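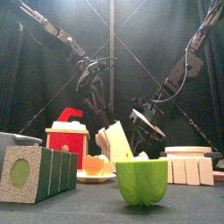
Figure 3. The two-arm cell with a cluttered toy-kitchen layout, seen from the fixed camera. The green pepper half and the yellow wedge stand between the two grippers.

4.2 Scene representation and grasp proposal

The fixed camera supplies the image used to build the object map. At the start of each trial, the segmentation module assigns a mask to every item it can separate from the table, and Devura stores each mask with a pose estimate and a confidence value. Masks that touch are kept as a linked pair until one of the two objects has been moved. In Figure 3, for example, the pepper hides part of a small white object, and the yellow wedge rises directly behind both. A planner that treats the visible part as the whole object will place its grasp too far forward. We therefore extend the collision volume of any occluded item backward to the nearest surface the camera can see.

Dark surfaces were the main source of error in this stage. The felt and the curtain both return little light, and the black fingers of the left gripper were sometimes merged with the background. We handle this by rendering both arms from their joint angles and removing them from the image before segmentation. The rendered outline is widened by 12 pixels to cover the cables, which are not part of the arm model. Some valid object pixels are lost this way, and the map is refreshed when the arms move clear.

Grasp candidates are scored separately for each arm, as the two end effectors are of different types. The left gripper has several jointed fingers and is given preference for rounded items such as the pepper. The right one has a flat plate-like finger and is preferred for items with parallel faces. If the best candidates for both arms fall in the same region, the arm with the lower score waits. Rira, our scheduler, holds this lock for 5 seconds at most and then asks for a new plan.

4.3 Local correction

The map from the fixed camera is not accurate enough to close a gripper on a small part. In the first version of the system, written by A-yeong Hong and tested in July, the arm moved to the mapped pose and closed without checking. Thin handles were missed more often than any other feature. The current version adds a correction step that uses the camera at the wrist. Once the gripper is within 7 cm of the target, the mapped pose is frozen and a second tracker takes over at the full camera rate.

The tracker works only on a window ahead of the fingertip. Objects outside the window, such as the iron on its board or the food pieces on the other side of the gripper, are kept as obstacles but are not tracked. This keeps the load low and prevents the tracker from jumping to a similar item. It can still fail when two parts of the same color overlap in the view, and in that case the arm backs away along its approach path and the fixed camera is used again.

Figure 4. Wrist camera view with the finger near the white block. Two black handles stick out of the block's right side.

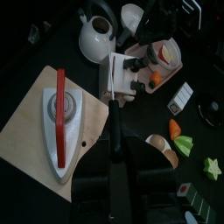
4.4 Failure handling

Each trial is allowed 5 attempts per object. An attempt ends when the gripper reports contact, when the tracker loses the target, or when the planned path is blocked. The cause is written to the log with the last image from both cameras. Si-eun Min and Dougal Laing labeled the logged failures independently, and cases where their labels differed were left out of the comparison in Section 5.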